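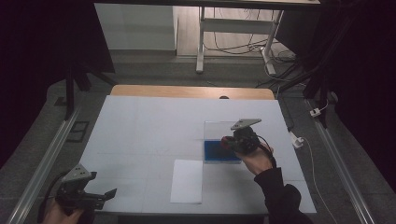 Mum said the ferry wouldn't wait, it never had, and why was I still looking for my other boot.

Twenty to six. Dark. December, wind coming straight up Rafferty Lane and under the door. I found the boot behind the coal bucket. Wet inside. Put it on anyway.

She had the money in a tea tin. 800, all in small notes, for the man at Sternell who was selling the boat. He wanted 2000. She thought he'd take the rest in spring.

"He won't," I said.

"He will if you're stood there looking thin."

So we ran. Past the chapel, past the chip shop, her holding the tin under her coat like a hen. Gulls already at it. I could see the lights of the ferry and then I could see them moving.

Mum stopped. Didnt swear, which was worse.

"There's the 2 o'clock," I said.

"He's got someone coming at noon."

We sat on the wall. She opened the tin, looked in, shut it agian. Over the water Sternell was a few yellow windows and then, slowly, a hill.

"Your uncle's got oars," she said.

Zudwood Short Stories | Contact | © the author | Back to top
Search stories...
14 shares 3 comments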